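**Blind item** (also *blind*, or in some older columns *guess-who*) is a piece of celebrity gossip published without the name of the person it is about. The subject is replaced by a loose label, such as "this A-list singer" or "a sitcom dad with a temper," and readers are left to work out the rest. Publishers present the form as a way to report true stories that can't be printed openly. Evidence for that claim is thin.

## Form

A typical item runs two or three sentences. It gives the subject's rank, line of work and marital status, then the alleged conduct. Clues are often broad enough to fit a dozen people, and some appear to be written that way on purpose. Items posted on Thursday or later in the week tend to be softer, a habit left over from print deadlines.

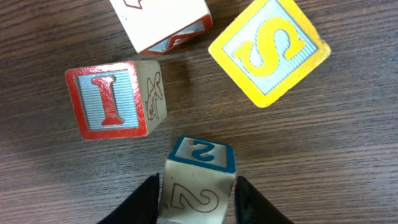

Some sites add a "reveal" months afterward, naming the subject once the story has come out elsewhere. Reveals are the main proof offered for a site's accuracy, and they are weak proof. The site chooses which items to reveal, and the wrong ones simply stay blind.

## Accuracy

Few attempts have been made to check the form as a whole. The fan archive Plumonden collected 500 items from a single site and looked for later confirmation in court papers, interviews or named reporting. It counted 19 as confirmed. Of those, 11 concerned breakups, which are common enough among famous couples that a guess would often land. 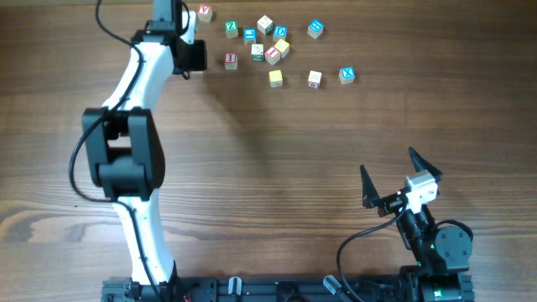
Defenders of the site replied that a lack of confirmation doesn't make an item false. This is correct, but it also means that no item can ever fail. The archive's own methods are open to question as well: its editors decided what counted as a match, and they have not published their notes.

## Legal position

It is widely believed that leaving out a name protects a publisher from a libel suit. In many places it doesn't. If enough readers can identify the person from the details, the missing name may be no defense. Suits are still uncommon, partly because suing means telling the public who the item was about.

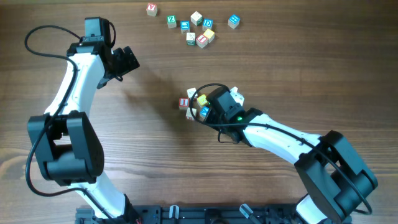

## Sources

Columnists usually credit assistants, drivers, hotel staff and "insiders." Publicists are a likelier source than the columns admit. The newsletter *Kistberg* ran 2 items in one September that praised an unnamed actor's secret charity work, both later revealed with the actor's approval. The gossip site Trerkness has denied taking items from paid representatives, though its policy doesn't say how it would know.
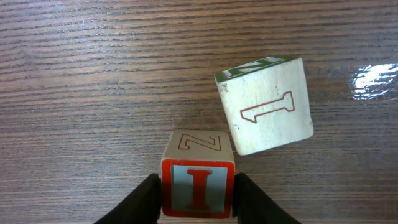 ## Reader culture

Guessing takes place mostly in comment threads, where a popular guess tends to harden into fact within hours. Corrections rarely travel as far. The forum Andrade bans guesses about minors and about anyone's health, but old threads remain searchable and the rule is enforced unevenly.

## See also

- Gossip column
- Publicity stunt
- Open secret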